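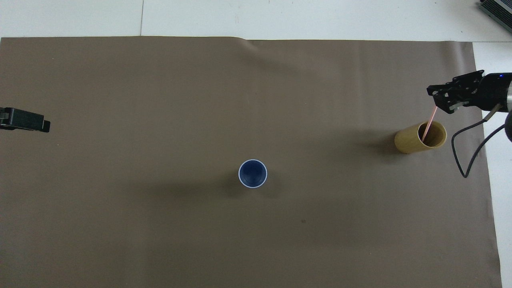

Brown paper on a white table: yes or no?

hajark
Started in January and I still haven't settled this, so I'm bringing it to all of you. I have a white worktable that I love dearly (two panels pushed together, with a seam that collects every crumb in the house), and when my niece and her friends come over for drinks and crafts I roll brown paper across it. It looks so cozy with the plain tan cups and a pink straw in each one! But the paper buckles near the top no matter how I smooth it, and I worry about a cup sitting on a ridge. Do you tape yours down, or am I fussing too much?
Hajar Kabbaj

lingyun_j
Oh, I love brown paper, and you are not fussing. I tape mine on the underside of the table with painter's tape, so you never see it and it doesn't pull at the finish. Before that, I unroll it the evening before and roll it backward around a broom handle, which takes most of the curl out. A little wrinkle at the far end never bothered me, as long as the cups stand on the flat part.

mapleporch
I'll be the grump. Paper is lovely until the first spill, and then you have a soggy patch right where everybody's elbows go. I went through 200 feet of it in one summer and finally bought a wipe-clean cloth from Holtus in a plain oatmeal color. Two years on, it still looks fine. White tables are made to be wiped, so why cover them?

hajark
Well, because of the markers, mapleporch! Those girls draw on everything, and last spring I spent a whole afternoon on one purple line. I do see your point about spills, though.

lingyun_j
I have to disagree with the grump (fondly). Half the fun is writing names on the paper next to each cup, and afterward the children tear off their own piece and take it home. My son has one on his wall from when he was 4. You can't do that with oatmeal cloth.

mapleporch
Fine, the names are sweet. I'll give you the names.

tessb33
Can I ask about straws? I use paper ones in short cups and they lean way over to one side, and then somebody brushes past with a sleeve and there goes the juice. Do you cut them down?

hajark
Yes, tessb33, I trim mine with kitchen scissors so that a couple of inches stand above the rim. I leave one long for my niece, who insists on it. I also fill the cups only halfway, which the kids complain about, but they're welcome to come back for more.

tessb33
Halfway is smart. I'm going to try that with the Jullo cups I got on sale, they're so light that they tip if you look at them.

lingyun_j
Put the straw in after you pour, too. It helps with the light ones.

hajark
Thank you, everyone! I'm going with the paper, the broom handle and the hidden tape, and I'll keep a damp cloth on the chair beside me for mapleporch's sake.

mapleporch
Make it two cloths.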